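Back at the shop, sort of

Ok so quick one, lunch is 20 minutes and I burned half of it looking for my calipers. (In my apron. Of course.)

The Drisus job is finally going out. 2,414 little brass bushings, and the first 129 got scrapped over a burr on the cross hole you could barely feel with a fingernail. Customer could feel it. Fair enough. Gangadharan Poduval reground the drill for me and slowed the feed way down, and after that it was just babysitting. Coolant, chips, coolant, chips.

Still not happy with the bar feeder. It rattles once the stock gets down to the last foot or so and I can hear it from the break room. Tried new liners from Pisteck, a little better. Tried yelling. Same.

Other news. We might be getting work from Chamoun, stainless, small threads, tight on the runout. I quoted it at 3 weeks and then lay awake thinking it should of been 4. Called back in the morning and said four. They said fine. So all that worrying for nothing, I could have been asleep.

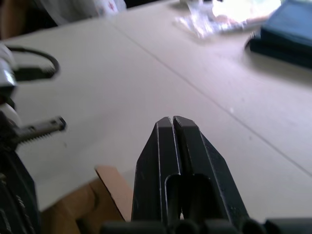
Anyway the stainless. I want to try the coated inserts before I commit to anything, the uncoated ones went dull on me halfway thru a bar last time and I didn't catch it until the threads went fuzzy. Czesław Szczepańska says drop the speed and quit being cheap with the oil. Probably right. Usually is, which is annoying.

Driving out to Zostdale in March to look at a used six-spindle. Don't need it. Don't have the floor space either, unless the old surface grinder goes. If anybody reading wants a surface grinder, it runs, the paint is bad, come get it with your own truck.

Ok, horn. More when the Chamoun drawings show up.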